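Small Dairy Basics, Handout 2: Butterfat, Cream, and Why Your Jar Looks Different in October
March 28, 2024

Okay, so last time we got as far as what happens between the cow and the bulk tank, and a few of you stayed after to ask about the cream line. Let's do that properly, since half the questions I get at the Drestano farm store come down to fat.

Cream-top milk is milk that hasn't been homogenized. The fat is in there as tiny globules, they're lighter than the watery part, and given a night in the fridge they float up. Homogenizing just means forcing the milk through very small gaps under high pressure (think 2000 psi and up) so the globules get broken small enough to stay put. It has nothing to do with pasteurizing, and people mix those two up all the time! You can have milk that's pasteurized and not homogenized. Put that in your notes, I will bring it up again.

Breed matters a lot. Jerseys give richer milk than Holsteins, and less of it. Season matters too: cows on fresh spring grass tend to drop a bit in fat percentage, then it climbs again as the weather cools, so an October jar will often have a thicker plug on top than a May one. The yellow color is beta-carotene from the grass, and Jerseys and Guernseys pass more of it into the fat.

If you want to try separating at home, let a gallon stand in the fridge for a full day in something wide, then skim with a ladle. We'll use the little Wuvero hand-crank separator next class, which wants its milk warm. Bring an apron, it spits.

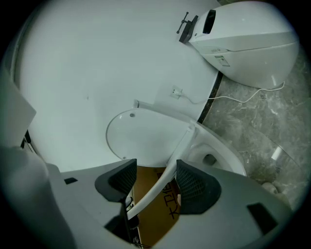
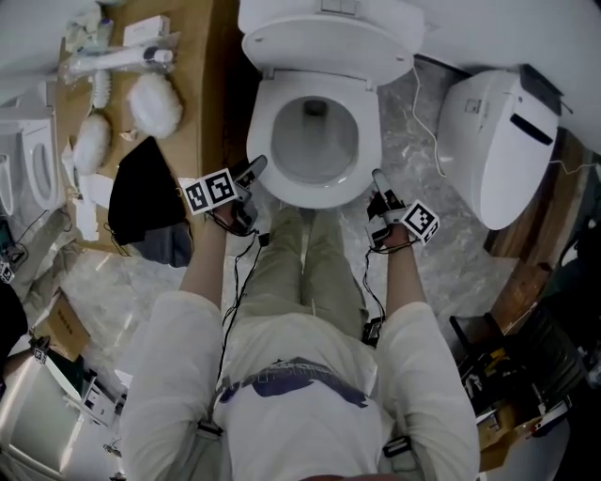
Cleaning is where small dairies win or lose, and I'm going to go on about it for a while. Milk leaves two kinds of dirt behind, fat and minerals, and they need different chemistry: an alkaline wash for the fat and protein, an acid rinse for the milkstone. That white chalky film people find in an old can is milkstone, and scrubbing with dish soap won't shift it. Smooth surfaces help enormously, and the glossy white porcelain of a toilet bowl is the sort of finish I mean, with no seams for anything to hide in. Now compare that with a scratched plastic bucket. Please throw out your scratched plastic buckets.

The order is: lukewarm rinse, hot alkaline wash, rinse, acid rinse, drain, air dry. Sanitize right before the next use. Don't start with hot water, it cooks the protein on.

For next time, read the Flukside notes on culturing cream, and write down the fat percentage from two cartons in your own fridge.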